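Filed under: Home & Tidying

I've finally tackled my hair bits! Bobbles, clips, odd little ornaments, the lot – they'd been all over the house since the summer, so I sat down with a shallow box and made a start.

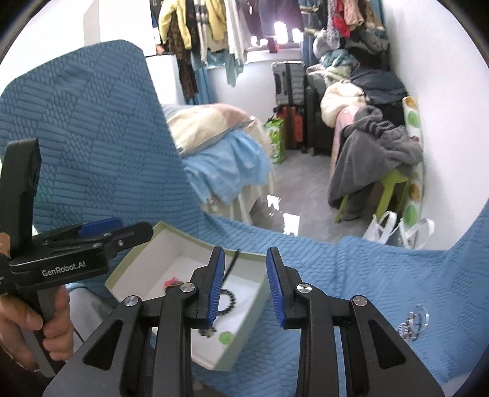
Photo: Vega Salcedo

The blue quilted cover is a good place to sort, I find, nothing rolls off (well, hardly anything). Thin dark hair ties go together in a bundle.

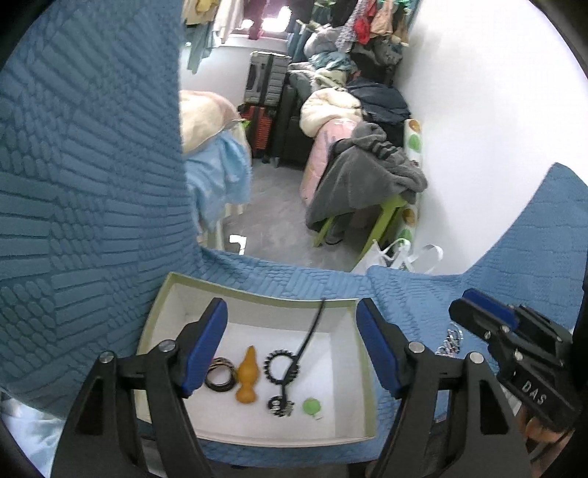 I'm still dithering over whether to buy dividers before December. Melur swears by old egg cups, so send me your ideas!

Contact us | © Flisville Newsletter | Back to top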